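Grokcombe back room — before, during, and nearly done

Pics from the clear-out at the Grokcombe unit, February. Quick write up as most of you have only heard bits of it from Chelsea. We had the room from Clallgate with everything the last lot left in it, shelves, carpet tiles, a desk that wouldnt go through the door. Took longer than planned. Captions are from memory so shout if I've got a name wrong.

More to come once Rochelle sends hers over.

The shelving

All down and stacked in the corridor by lunch. Dean Hollis did the bolts, I held things. Brackets kept, boards gone. If anyone wants the brackets they're in the blue crate, help yourself.

The carpet tiles

Up in one morning. Glue was another matter — two evenings with a scraper and a lot of tea. Pierina found a better scraper on the second evening, naturally.

The desk

Came apart in the end. Legs to Imogen Bainbridge for her shed, top is leaning in the hall til someone claims it. Please someone claim it.

Boxes

Paperwork went back to Clallgate, box labels 346 and 453. Box 2086 was just cables. Kept the long ones, rest went for recycling. Kimov manuals are on the office shelf if your looking for them.

Walls

Filled, sanded, two coats. Started out a sort of mustard, very grim. Pale gray was Chelsea's pick and I was against it, happy to say I was wrong. Much lighter in there of an afternoon.
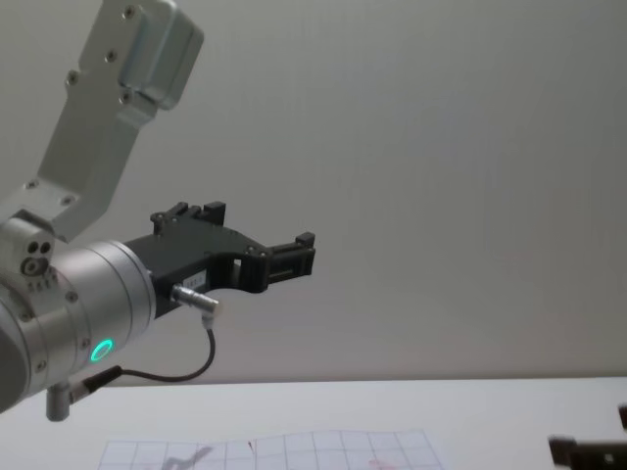 Still to do

Skirting on the door side. Blind for the window — Rochelle measuring up. Touch-up paint is the half tin by the sink, lid is stiff, use the big screwdriver. Roller trays need a proper wash before they go back to Dean.

Key code is changing, new one from Imogen. Dont use the side door after 6, the alarm is on.

Thanks all who came. Spare photos to Chelsea Mottram please, full size if you can.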